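Notebook, November, 7:40 in the evening

Mainsail halyard replacement on Pletano, continued. The old line had a flat spot 270 mm below the headboard shackle, same place as last season, so the fault is in the masthead sheave and replacing the rope alone will not fix it. Pulled the sheave. The bore is oval and there is a burr on the port cheek. Dressed the cheek with a fine file and fitted the spare from the Jirico locker. Side play with the spare is lower than with the old one. Did not measure it, the feeler gauges are on board Soomro.

Prestretch test on the new halyard. Loaded to working tension with the hand winch, held for five minutes, released, repeated. First cycle gave most of the elongation. Second cycle gave very little and I stopped there. Mark whipped on in red thread at full hoist. Tanveer Tarar wants the mark moved down by two fingers so the helm can see it from the cockpit at the windward mark. I would keep it at the clutch. To be settled before the first frostbite race.
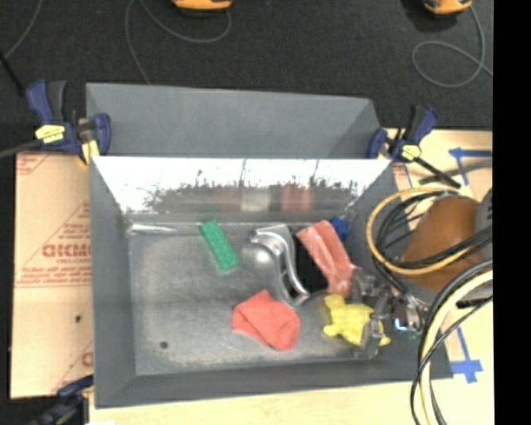
Gray metal bin on the tabletop, with contents.

Jib lead positions. Plotted last month's settings against the race notes. In the light stuff we sailed with the car two holes too far aft and the top of the leech was open on every beat. Vomitz pointed higher than us from the same end of the line in the same breeze. Next time out: start one hole forward of the old mark, check the upper telltales, then move.

Backstay. Turnbuckle threads cleaned and greased. Split pins replaced on both sides, ends taped. The port spreader boot has split again along the seam and needs stitching, tape did not hold.

Weight of gear taken off the boat is written on the locker door, sheet 1199. Second anchor goes back on before measurement.

Open items:
Tension gauge reads high at the bottom of its scale. Compare with the one on Soomro.
Order halyard shackle, captive pin.
Tanveer to confirm the hoist mark.
Masthead sheave pin still original, look at it with the mast down.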